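Workshop Tips: Comparing Small Grippers on Kitchen Dishes

Posted 9 November 2025 in Bench and Shed

If you are choosing between two grippers for a hobby-size arm, a dish test will tell you more than the numbers on the box. Plates and bowls are wide, low and smooth, and the only good place to hold them is the rim. We used dishes to compare the Celeo finger set with the Tuvell finger set through most of October, 385 attempts in all. The tips below come out of that.

Set up the table first

Tape down your marks before you power anything. Put a strip of masking tape on the table wherever a dish or tray should start, and leave part of the strip showing so you can put the piece back in the same spot. Press the ends flat. Frayed tape still works but replace it when it starts to lift.

Use dishes with colored rims. A white finger against a white plate is hard to judge on video. Against red or blue you can see where the tip is.

Set the tray to one side with its long sides running away from you. Keep the front of the table clear so you can reach in and reset.

Start with the stack

Stacked plates are the harder job, so run them while you are fresh. Offset the top plate a little so the lower rim shows. Bring the finger in low over the rim and stop there before you close. Check the height at that point and write it down.

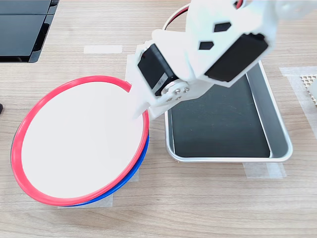

Finger tip just inside the red rim, blue plate underneath.

Things to watch for on the stack:

Both plates move together. The finger is too low. Raise it in small steps and try again.

The top plate spins. The grip is off to one side. Move the wrist, and leave the finger angle alone.

The finger clicks against the rim. Slow down the last part of the approach. On our Stiston controller the speed setting that worked for us was 40. The default was too fast for both sets.

Screws. Check the ones on the servo horn after every session. A loose horn looks just like a bad gripper in your results. We threw out 77 attempts before we caught that one.

Then separate the dishes

Once the stack runs are done, put the dishes side by side with a narrow gap and repeat. Each rim now has open table next to most of it, and that makes it easier to compare the two sets of fingers. Use the same approach height you wrote down, less the thickness of one plate.

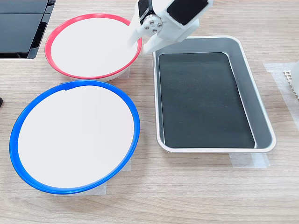 Dishes apart, tray to the right, fingers slightly open between the red rim and the tray.

Watch the second finger here. When the dish is close to the tray, the outside finger can come down on the tray edge. Open the gripper only as far as you need, or move the tray mark over.

Which set did better

The Celeo fingers were better on the stack. The Tuvell fingers were better on single dishes and easier to clean. If you only want to load a tray from a flat table, buy the Tuvell. Cherkaoui sells grip pads that fit both, and we would try those before replacing either set.

Keeping score

Write down the finger set, the dish, and pass or fail, one line per try. Keep the failures in the same list as the passes. Wipe the rims and fingertips with a dry cloth every time you change sets.

Save the tape marks for the next round if you can. Old tape leaves residue on wood, so peel it slowly and rub the spot with a little cooking oil, then soap and water.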